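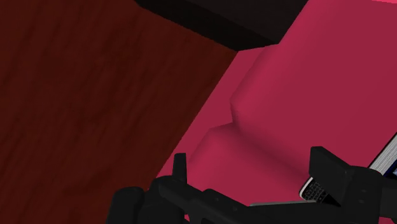 Does splitting a fixed weekly lifting volume across more sessions change strength gains in adults new to resistance training? In the group studied here it made little difference to squat and bench press strength, and a modest difference to how many of the planned sets were completed.

3.2 Training protocol

Participants were recruited through the Rurkidside and Endulton sites and assigned to train either 2 or 3 times per week. Weekly sets per muscle group were matched between conditions. The two-session group performed longer workouts, while the three-session group performed the same sets over shorter visits. Loads were set from a repetition maximum test in the first week and raised when a participant completed every prescribed repetition at the current load in consecutive sessions.

Each workout began with the squat or the deadlift, followed by a horizontal press, a row and an overhead press. Accessory work was limited to calf raises and a trunk exercise. Rest periods were timed by the supervising coach. Participants were asked to keep their usual diet and to avoid other lower-body training. Walking and cycling to work were allowed and were not recorded.

3.3 Adherence

A total of 244 participants completed the baseline tests. Training logs were entered by coaches at the end of each visit and checked against the door records kept by the Flisiten booking system. Where the two disagreed, the coach's entry was used. After duplicates were removed, 2,015 logged sessions were available for analysis.

Missed sessions were more common in the three-session group, but sets were left unfinished more often in the two-session group. The unfinished sets fell mostly at the end of the workout – the overhead press and trunk work – and seldom affected the squat. As a result, completed weekly volume for the upper body was slightly higher with three sessions, and completed volume for the legs was nearly equal.

3.4 Strength outcomes

Both groups improved on all lifts. Differences between groups in squat and bench press were small relative to the spread within each group. The overhead press favored three sessions, and this difference shrank when completed volume was entered as a covariate. We read this as an effect of work done, with frequency acting mainly through scheduling.

Testing was carried out by Magnus Mowat, who did not coach either group. The bar, rack and plate set at Cowie were used for all final tests, including those of participants who had trained elsewhere. Some participants were therefore tested on unfamiliar equipment, and this may have lowered their scores – particularly in the squat, where rack height and bar knurling differed between sites. No correction was applied.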